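Home | Syllabus | Handouts | Readings | Contact

We use cookies to remember your settings. Accept | Decline

Household Textiles, Handout 4: Socks, Start to Finish

Okay, socks! I know you all wanted to get to quilts this week, but I can talk about socks for an hour and I'm going to (sorry in advance). Please bring one clean pair that you like wearing. We'll be working in the Leka room again, and the big tables have to be cleared by four.

Start by laying a sock flat and smoothing it from toe to cuff with the side of your hand. Don't pull on it. What I want you to notice is the ribbing – those up-and-down columns of stitches that let a knit stretch sideways and then close back up around your ankle. Find out where your ribs begin and where they quit, then sketch that in your notebook. A rough sketch is fine, mine are terrible.
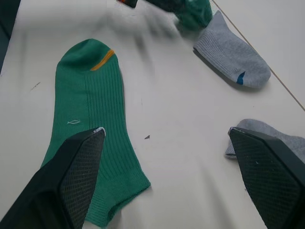 How should I fold ankle socks so the cuffs don't get stretched out?

Lay one on top of the other, toes together, and fold the pair once across the middle. Skip the trick where you turn one cuff over the whole bundle, as it keeps that ribbing stretched the entire time the pair sits in the drawer.

Small decorations deserve a look too. Turn your sock inside out and check for loose threads behind any stitched motif, because those are what snag on a toenail. Trim long tails but leave the knots alone!

For Sunday, read the Pukach chapter on heels and write me half a page on the sock you brought.

Contact the Brurnus Evening School office | Copyright Brurnus | Back to top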